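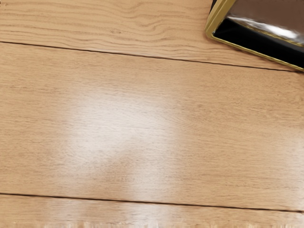
When may a simulated manipulation episode count toward the acceptance total? When it was recorded under a frozen rule set, with a logged scene file, and has passed the separation check without an operator override.

February 12, 2022
Prepared by the Rarel project office, Tokville

Progress report to the Diekmann fund: practice rules for simulated kitchen manipulation

Status of the rule set

The draft submitted in July had 27 rules. Reviewers at Gukar found that several of them restated the same requirement in different words, and that the term "contact" was used in three senses. The current version keeps the numbering but merges duplicates by cross-reference, so that logs written against the draft can still be read. Contact now means any overlap of collision meshes, whether or not a force is reported. Near contact has its own definition and its own log entry.

Four rules remain open. They cover operator override, restart after a physics fault, reuse of a scene file after an asset has changed, and the naming of camera views. The first two depend on changes to the logging tool, which has been rewritten once already this period. The other two need only agreed wording.

Episodes recorded

A total of 1,199 episodes were logged in the reporting period. Of these, 700 met every rule in force and have been moved to the accepted store. The balance is held in quarantine and will not be deleted until the override rule is settled, as a portion of it may be recoverable. No quarantined episode has been used for training or for scoring.

Separation and clearance

The separation rule applies to fixed and heavy items first, and to loose items second. The draft measured clearance from the wrist flange, a convenient point but a poor one, as it ignores how far the linkages travel when the gripper opens. In the kitchen layout the fingers are spread wide with nothing between them, the upper fingertip overlaps the corner of the toaster oven in the camera view, and the lower one projects over the table close to the oven's left side. A view of that sort cannot settle whether there is contact, so the revised rule takes clearance from the outermost point of each finger and reads it from the collision meshes. Camera images are kept as supporting records only.

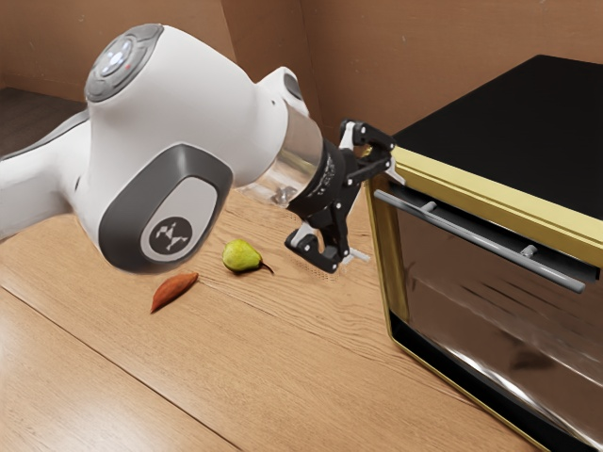 Loose items are the harder part of the rule. An appliance can be given a fixed keep-out volume, but produce is meant to be picked up, and a keep-out volume around it would defeat the task. The layout with a pear and a sweet potato lying on the open table below the arm is covered by the new wording, which allows approach to the named target and treats every other loose item as an obstacle. The target must be named in the episode header before motion begins. A change of target partway through ends the episode and starts a new one.

Variances from plan

The cross-check by a second site was not completed. Gukar received the rule set on schedule but was running an older version of the physics engine, and results from the two versions may not be compared under the rules as written. The site has agreed to upgrade. No additional funds are requested for this item.

Next period

Work will centre on the open rules, followed by a review of the quarantined episodes against the final text. A colour code for log severity was proposed and has been deferred. The accepted store will be locked once the second site has repeated the separation check.

Related items
Tokville: scene file naming guide
Notes on the July draft
Gukar site readiness checklist
Diekmann fund: reporting template

4 shares | 0 comments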